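Budget for a bench wiping setup – what am I forgetting?

davoud_h
Posted 10th April

G'day all. Longtime lurker, first proper thread, so go easy. I look after the fit-out side at Gallport (shared offices, a couple of floors, too many kitchenettes) and I've been given the job of working out what it would cost to put a robot arm on the nightly wipe-down. Tea points only. No floors, no bins, no dishes.

Where I've got to so far: one arm on a wheeled base that goes from kitchenette to kitchenette, a soft pad or cloth holder on the end, a camera up top. We'd hire for six months before buying anything. There are 22 tea points and the quote from Grulcombe has hire at $584 a week with the base included. Cloths, laundering and someone to move it through the fire doors are all extra, and I haven't even started on the insurance.

My gut says the hire figure is fine and it's everything around it that'll blow out. Am I right? What did you lot miss the first time?

3 likes

severyn_p
Replying to davoud_h

Your gut is right. We hired an arm for a lab bench job a while back and the arm was the cheap bit. What got us was the teaching. Somebody has to do the job by hand over and over with the recording gear on before the thing knows what a wipe even is, and that somebody has to be paid, and they have to be paid at night if that's when the benches are free.

Put a line in for it now. Make it bigger than you'd like. We had 137 hours down on paper and went back for more twice, and I had to stand in front of my manager both times looking like a goose.

5 likes

yarik.m
Replying to severyn_p

Hmm, I don't agree with that being the big one. If you buy from a mob with a decent wiping routine already in the box, the teaching on your own site is a couple of evenings. Davoud is wiping flat benches, he's not folding shirts.

What I'd worry about is clutter. Every tea point has the cups and the stirrers and the sugar and somebody's half-eaten slice, and the arm has to get round the lot or leave a dirty stripe in front of it. I'd spend the first money on shelves and get everything up off the bench. Cheap brackets, done.

2 likes

severyn_p
Replying to yarik.m

"A couple of evenings" – mate, which mob is that, and do they answer the phone?

Flat is the easy part, I'll give you that. The hard part is how much pressure to put on, when to go back over a dried bit, when to lift the cloth and turn it to a clean face. A person does all that without thinking. I did a fair few of these benches myself and you only find out how many little decisions are in it when you've got to do it the same way every time.

Have a look at the sort of thing I mean. One hand planted flat on the bench, the other pressing down on a folded grey cloth, and the yellowish-brown smear right next to it. Now write me a spec line for how hard that right hand should push. I couldn't.

4 likes
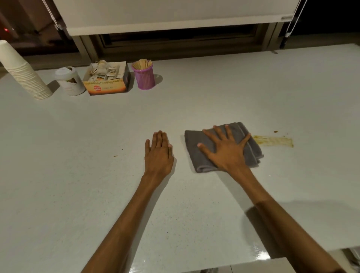
Should the teaching hours go in the capital budget or the running budget? Put them in running for the hire period, and only move them to capital if you end up buying the arm, because up to then you've got no asset to hang them on.

That's how our finance people wanted it anyway, yours may be fussier.

ilker_t
Replying to severyn_p

Jumping in on the finance bit because I've been burned. We put ours in capital from day one (October, before the end of a grant) and then didn't buy, and unpicking it took longer than the trial did. So I'm with Severyn on that.

On the pressure question I'm somewhere in the middle. You can get a wrist sensor that handles a lot of it. Onyshchenko quoted us $700 a month for one on top of the arm, and I thought that was steep until I saw what a pad did to a coated benchtop without it. Davoud, what are your tops made of? If they're glossy, ask about scratching and get the answer in writing.

6 likes

davoud_h
Replying to ilker_t

Mostly stone-look, pale, fairly shiny. Some older laminate on the lower floor that already looks like it's been through a war. I had not thought about scratching at all, so thank you!

Severyn, are you saying the recording gets done by our own cleaners? Our evening crew is contracted and I'd have to talk to their boss first. I don't want them finding out from a spreadsheet that they're training the replacement, you know? There's no plan to cut anyone's hours, they're flat out as it is, but I know how it'd look.

severyn_p
Replying to davoud_h

Ours were our own people and we asked who was keen. Paid them a loading for the nights they wore the gear. Talk to the contractor before you talk to any more suppliers, I reckon. If they say no then your whole number changes and you've wasted everyone's time, Grulcombe's included.

1 like

libor_k
Replying to davoud_h

Can I be the grump? What does it cost you now for a person to wipe those benches? I haven't seen that figure anywhere in this thread and it should be the first row of the sheet.

We did the same exercise at Itutholm and the person won by a mile, mainly because the person was also restocking the tea and noticing the tap was dripping. An arm that only wipes still needs somebody to come by after it with a box of cups.

11 likes

yarik.m
Replying to libor_k

Fair, but it's the same argument people had about the floor scrubbers and now every shopping centre has one trundling about. You've got to start with one dull job.

libor_k
Replying to yarik.m

Floor scrubbers had a big empty floor to play on. A kitchenette is a metre and a bit of bench with a window behind it and a cupboard door hanging open at shin height. I'm not against it, I'd just want the comparison done properly before anyone signs for six months.

4 likes

davoud_h

OK, this is exactly what I needed. I'm redoing the sheet tonight with these rows in it:

– what the evening crew costs us now, tea points only (Libor, you've shamed me)
– weekly hire
– wrist sensor
– teaching hours at the night rate, with a loading, under running costs
– cloths and laundering
– shelves and brackets
– surface damage, whatever the insurer says

Yarik, I'm pricing your shelves as well even if the arm never happens, our tea points are a disgrace. Has anyone got a feel for cloths? I was going to allow one clean one per tea point per night, but Severyn's bit about turning to a clean face makes me wonder if it needs two.

ilker_t
Replying to davoud_h

Two. And a spare bag on the base for the used ones or they'll end up in the sink. Also ask Grulcombe if the hire stops while the arm's away for repair. Ours didn't.

3 likes

davoud_h
Replying to ilker_t

Ouch. Just emailed them. Will post what they come back with.

18 comments · 9 shares
Contact the moderators | © Bench & Floor Forum | Back to top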